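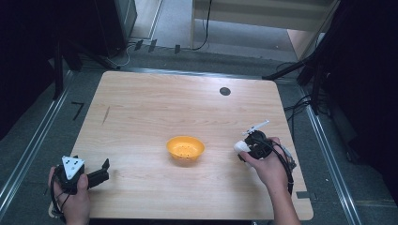

**Liudmyla Zhuravel**

Bei uns im Betrieb (Großküchenzubehör, 252 Leute) werden seit September Greifabläufe für die neue Sortierlinie von Hand vorgemacht. Dafür gehen jeweils zwei Kolleginnen pro Schicht mit den Handgreifern an den Tisch und nehmen Schüsseln, Siebe und Deckel auf. Jetzt heißt es, ab Frühjahr soll die Linie das Sortieren selbst übernehmen. Muss der Betriebsrat da gefragt werden? Und zählt das Vormachen als normale Arbeit oder als andere Tätigkeit? Im Vertrag steht bei allen nur »Sortieren und Verpacken«.

**Snædís Mikkelsen**

War bei Pondalden genauso. Erst vormachen, dann zwei Stellen weniger im Versand. Lasst euch alles schriftlich geben.

**Olesia Marchuk**

Zwei Sachen trennen. Über neue technische Anlagen und Arbeitsverfahren muss der Arbeitgeber den Betriebsrat rechtzeitig unterrichten und die Folgen für die Beschäftigten mit ihm beraten (§ 90 BetrVG). Werden beim Vormachen Bewegungen oder Zeiten aufgezeichnet, die man einer Person zuordnen kann, kommt meist Mitbestimmung nach § 87 Abs. 1 Nr. 6 dazu. Fragt also nach, was gespeichert wird und wie lange.

Zur Tätigkeit: kommt darauf an, wie oft. Bei uns waren es 4 Stunden am Tag, das wurde als eigene Aufgabe eingestuft -- mit Zulage und 5 Minuten Pause pro halbe Stunde, weil die Handgelenke sonst nicht mitmachen. Die Pause stand vorher nirgends, die haben wir in die Betriebsvereinbarung geschrieben.

**Nabila Morsy**

Gilt das auch für Leiharbeiter? Bei Karpenko machen das nur die.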